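Rev. 4, February. Replaces the two-page sheet kept in the pantry binder.

# Dining Room and Pantry Safety Check, Cakbridge House

Inspected by: Maite Nieto
Accompanied by: Jahangir Roy (pantry)
Start time: 7:40 a.m., before breakfast service

Marks: OK = meets the house standard. C = comment, no action yet. A = action required. N/A = not fitted.

## 1. Floors and exits

- [x] **1.1** Main exit door opens fully, no key needed. OK
- [x] **1.2** Garden door opens fully. **C** Sticks in the last few inches of travel. Plane the bottom edge if it gets worse over the spring.
- [ ] **1.3** Aisle to garden door at least 36 inches clear. **A** High chair stack reduces it to 31. Move the stack to the alcove.
- [x] **1.4** Floor mats flat, edges not curled. OK
- [x] **1.5** Exit signs lit on test. OK

## 2. Tables and chairs

- [x] **2.1** Leg bolts tight. **C** 14 tables checked. Table 9 took a quarter turn on two bolts.
- [ ] **2.2** Chairs do not rock or creak under load. **A** Two chairs from the window side tagged and taken to the shed. Glue joint has opened at the back rail on both.
- [x] **2.3** Cloth overhang no more than 10 inches on any side that faces an aisle. OK
- [x] **2.4** No cloth within reach of the sideboard burners. OK
- [x] **2.5** Cloths free of tears that could catch a chair arm. **C** One small hole near a hem, mended same day.

## 3. Hot service

- [x] **3.1** Coffee urn stands level, tap does not drip. OK
- [ ] **3.2** Urn cord routed behind the sideboard. **A** Found across the front again. The clip has come off the back panel. Refit with a screw, no adhesive.
- [x] **3.3** Hot plates reach no higher than the set limit. **C** Naka plate reads 8 °F over the dial setting. Inside the house tolerance. Recheck next round.
- [x] **3.4** Fuel cans stored upright in the metal cabinet. OK
- [x] **3.5** Fire blanket in place, pull tabs visible. OK

## 4. Pantry

- [x] **4.1** Shelf load label present, 300 lb per bay. OK
- [ ] **4.2** Load within label. **A** Lower left bay holds the canned stock for both kitchens. Jahangir to split it over two bays.
- [x] **4.3** Step stool feet intact. OK
- [x] **4.4** Slicer guard fitted, cord unplugged when not in use. OK
- [ ] **4.5** Refrigerator log complete. **A** Evening reading missing for two shifts.
- [N/A] **4.6** Gas shutoff.

## 5. Electrical

- [x] **5.1** GFCI outlets trip and reset. OK
- [x] **5.2** No extension cords in permanent use. OK
- [x] **5.3** Lamp shades clear of bulbs. **C** Replacement bulbs in the drawer are a higher wattage than the fittings allow. Returned to the store room.

## Actions

| Item | Assigned to | Due |
|---|---|---|
| 1.3 | Rhodri Gittins | Before lunch service |
| 2.2 | Rhodri Gittins | End of month |
| 3.2 | Rhodri Gittins | Before next use of urn |
| 4.2 | Jahangir Roy | End of month |
| 4.5 | Aitana Villalobos | From next evening shift |

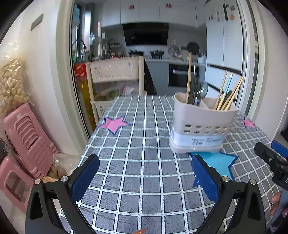
**Cakbridge House, Housekeeping and Dining Department**

Plaid cloths are covered by items 2.3 to 2.5, same as the plain ones. Signed copies go in the green binder. Keep the previous round until every A item on it is closed.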